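Vilgate gripper fault

The Vilgate gripper fault was a recurring failure of the arm on the Vilgate, a small tracked robot used for pick-and-place research at the Idden laboratory in Wirnden. The gripper closed on an object, lifted it, and then opened without a command. The fault was first logged in May during a series of kitchen sorting trials. It caused no injuries, but it stopped the trials and led to changes in how the laboratory wires and tests its small arms.

Background

The Vilgate carries a servo-driven arm on a tracked base. It was assembled at Idden from parts supplied by Sadowski, a local workshop. In the sorting trials the robot moved toy food between cookware and bowls on a tabletop. The task was chosen as a test of grip control on smooth, light objects of different shapes. Jolanta Bednarek ran the trials and kept the fault log. 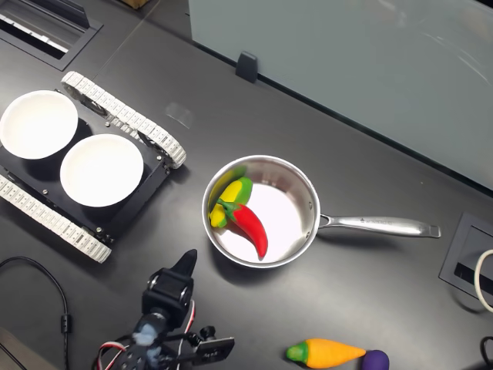 The Vilgate during a sorting trial, with toy corn and a toy chili pepper in a saucepan.

Course of the fault

Of the first 200 lifts, 27 ended in a drop. Most were put down to poor finger placement, and the closing force was raised. Drops continued at nearly the same rate. Bednarek then noted that objects were released mainly when the wrist was turned far to one side, whatever their shape.

The fault became a safety matter on a Saturday, when the gripper opened and then snapped shut at full force while an operator was reaching in to reset the objects. The operator's hand was not caught. Trials were suspended the same afternoon.

Cause

An inspection by Bożena Tomaszewski, the laboratory's electronics technician, found a partly broken conductor in the wiring to the gripper servo. The wires had been tied down too close to the wrist joint, and repeated turning had worn them at the tie. At wide wrist angles the contact failed for a moment. The servo lost power, restarted, and moved to its default open position. When contact returned, the controller sent its last stored command, which in the Saturday case was to close.

A second fault was found in the software. The controller did not check whether a servo had restarted, so the power losses never appeared in its error records. The higher closing force set earlier had also made the restarts more frequent.

Repair and later use

The wiring was replaced with a longer length and tied farther back on the arm. The controller was changed to hold all movement after a servo restart until an operator clears it. Closing force was returned to its original setting. Idden also began requiring that arm power be switched off before anyone reaches into the work area.

After the repair, the arm was run for 34 hours without an unplanned release. Sadowski later changed the position of the wire tie on its arm kits.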